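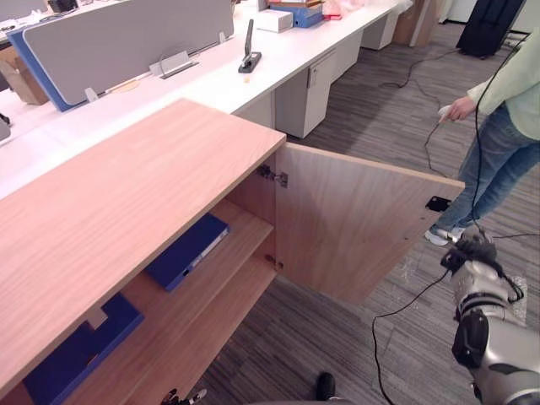

Eoin Mulcahy wrote in to say that the shared calendar stopped updating for his users after the move to Koval 23, and that he had followed the old order of steps. The order has changed. Set up the directory connection first, then the calendar profile, as given in this section.

Home | Install | Configure | Calendar Sync | Troubleshoot | Contact

Configuring the Calendar Sync Profile

A sync profile tells Koval which calendar server to contact, which account to use, and how often to look for changes. A default profile is created at installation but is left turned off. You can edit the default profile or add profiles for separate groups of users.

Before you start, you need:

- An administrator account on the Koval console
- The host name of your Garkano calendar server
- A service account on the calendar server with read and write access to user calendars
- Port 1177 open between the two servers

Creating a profile

1. Log in to the Koval console as an administrator.

2. Select System > Directory and check that the status reads Connected. If it reads Pending, wait for the first directory import to finish before going on.

3. Select Services > Calendar Sync, then click Add Profile.

4. In the Profile Name field, type a name of up to 70 characters. Letters, numbers, and hyphens are accepted. The name can't be changed after the profile is saved.

5. In the Server field, type the host name of the calendar server. Do not include the port.

6. In the Port field, type 1177. If your calendar server uses a different port, type that number instead and make the same change in the firewall settings.

7. Type the user name and password of the service account, then click Test. A green check mark appears next to the button when the login succeeds.

8. Under Members, select the directory groups that will use this profile. A user who belongs to two profiles gets the settings of the one listed first.

9. Set the sync interval. The default is five minutes.

10. Click Save. The profile is saved but stays off until you turn it on.

Note: Resource calendars, such as meeting rooms, are not covered by user profiles. See "Rooms and Equipment."

Turning the profile on

1. On the Calendar Sync page, select the profile and click Enable.

2. Choose how much history to copy. For a first run, choose Current Month.

3. Click Start. The progress bar shows the number of mailboxes finished.

Caution: Do not restart the Koval service while the first sync is running. Doing so can leave duplicate appointments in user calendars, and they must be removed by hand.

At the Astby office, the first run covered 542 mailboxes and was left to finish overnight. Annick Campbell, the contact for that site, recommends starting with one small group and adding the others the next day.

If the profile was carried over from an earlier version

Profiles created before version 23 keep the old port setting. They show as Enabled but no longer pick up changes.

1. Open the profile and write down the members and the sync interval.

2. Click Disable, then Delete. User appointments are not removed.

3. Create the profile again, using the steps above.

4. Ask one user to add a test appointment and confirm that it appears on the calendar server after the next interval.

Note: If the Test button returns "Account refused," check that the service account password has not expired. Sites using Tultberg for single sign-on must also exempt the service account from two-step login.

Section last revised 11 Mar 2024. Send corrections to Indira Kandasamy.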